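About Us

Hi, and thanks for clicking over to the page most people skip! I'm the one behind Terklow, the little home-order newsletter and workshop that started at my kitchen table and has since taken over most of the house. If you came from the Pratico sign-up sheet, welcome, your welcome letter is on its way (check your spam folder, it loves to hide there).

I grew up in a house where every drawer was a junk drawer. My first apartment on Ciobanu Street had one closet and 80 square feet of kitchen, and I had to learn where things go or else eat dinner sitting on a pile of coats. I started writing down what worked. Then I started mailing it to people — real paper, real stamps — and by March of that first year I had 400 readers, and a lot of them were writing back with questions about their own cabinets.

So that's what we do here. We write about the ordinary stuff: where the trays live, what belongs on top of a cabinet and what should never go up there, how to get a lid back to the thing it came from. We also run small hands-on workshops where you practice with real furniture and real clutter, and you're welcome to bring your own box of mystery items. I love the mystery boxes. Somebody once brought 13 measuring tapes.

My favorite lesson is still the one about anything that slides or lifts out from the front. People jam these back in at an angle, they stick, and then the whole unit gets ignored for a year. Take the tray all the way out, set it down somewhere flat, wipe out the compartment, and only then decide what deserves to go back. It takes a few minutes and it feels so good! 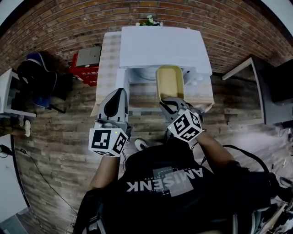
Terklow Letter, Issue 13, p. 4

White cabinets get a lot of space in the letter, I know. I have a soft spot for them. I like a plain top with hardly anything on it, maybe a small bunch of white flowers toward the back, and then one piece with a bit of color, like a beige-yellow tray, so your eye knows where to land. A red box with a gray lid against a brick wall makes me happy too, and yes, I've had letters disagreeing with me about red. Keep them coming.

The workshops happen at Skemolden, the old brick building we moved into when my dining room finally gave up. We keep the groups small so everybody gets a turn with their hands in a cabinet. Wear a t-shirt you don't mind getting dusty. There's coffee, and there are usually cookies unless the morning group got to them first.

The letter now goes out to 1,000 homes, and I still read every reply myself (slowly, with a highlighter). If you'd like to join, the sign-up form is at the bottom of the page. Back issues are available for the cost of postage, except the one on spice racks, which sold out and which I keep promising to reprint. The next round of workshop spots opens on 10th July, and I'll send a note to the mailing list that morning.

Got a cabinet that's driving you nuts? Write to me through the contact page and tell me what's in it.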